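件名: Re: [翻訳メモ共有] 用語集の表記ゆれと次回の読み合わせについて

ストヤノヴァです。返信が遅くなりました。

> Živko Stoyanova さん
>
> 用語集の統合版を受け取りました。件数が前より増えていますが、
> 重複はもう整理済みでしょうか。
> それと、長音の扱いが章によって違うようです。
> 「フォルダ」と「フォルダー」が混ざっています。
> 読み合わせの前にどちらかに決めておきたいです。
> Nomura 版の訳文も参照するなら、その旨も書いてください。

順に答えます。

重複は整理しました。統合版は511件です。Erberg の旧用語集から引き継いだ項目のうち、原語が同じで訳語だけ違うものは一つの行にまとめ、採用しなかった訳語を備考欄に移してあります。検索すれば旧訳からもたどれます。

長音については、末尾の音引きを付ける方に統一したいと思います。第4章までは付けない形で訳してあるので、直すのはそちらです。置換で一括に済ませると「フォルダーー」のような誤りが出ますから、原稿は一件ずつ確認してください。固有の製品名は原表記のままにします。Dustance の画面に出る語も画面に合わせます。

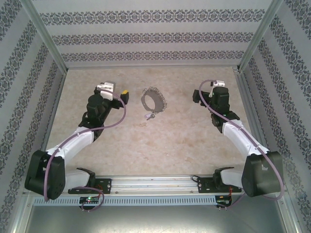 Nomura 版の訳文は参照しますが、そのまま採ることはしません。あちらは読者が保守担当者に限られていて、漢語が多く、今回の読者には硬すぎます。「嵌合」「遊嵌」などは用語集では「はめ合い」「すきまのあるはめ合い」とし、初出のところだけ括弧で漢語を添える方針です。数量と単位の間は半角の空きを入れます。これは前回の読み合わせで決めたとおりです。

訳注の位置も章ごとに違っていました。脚注と章末注が混ざっているので、脚注にそろえます。長い注は本文に入れられないか先に検討してください。原文にない説明を足すときは、必ず訳注であることがわかるようにお願いします。

次回の読み合わせまでにお願いしたいことは次のとおりです。

1. 担当章の音引きを直し、変更履歴を残したまま共有フォルダーに置く。ファイル名は変えないでください。

2. 用語集の備考欄を見て、採用訳に異論がある項目に印を付ける。理由は一行で足ります。印は一人につき最大4件まででお願いします。前回はここで時間を使いすぎ、後半の章に入れませんでした。 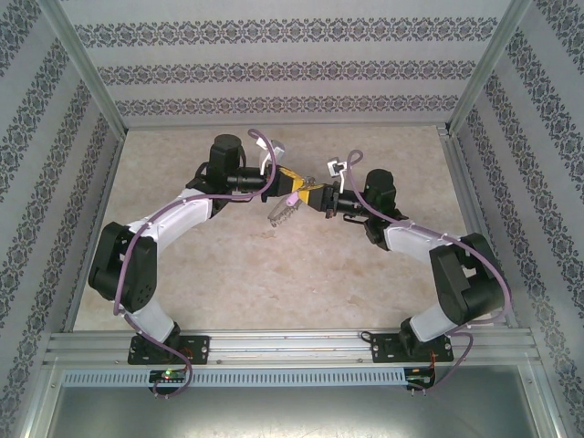

3. Prudley の原文で意味が取れなかった箇所を抜き出す。ページ番号と原文を並べて、このリストに流してください。私信で送られると後から探せなくなります。

4. 索引に載せる語の候補を出す。こちらは粗くてもかまいません。

読み合わせは12月に行い、開始は午後2時を予定しています。都合の悪い方は早めに知らせてください。欠席の場合も、印を付けた用語集だけは先に送ってもらえれば、その場で検討します。

もう一点、「適宜」の使い方が気になっています。原文の as needed をすべて「適宜」で受けている章があり、続けて読むとかなり目立ちます。「必要なら」「必要に応じて」と訳し分けるか、文脈で明らかなら省いてよいと思います。私の担当章にも何か所か残っていたので、先に直しておきます。

Živko Stoyanova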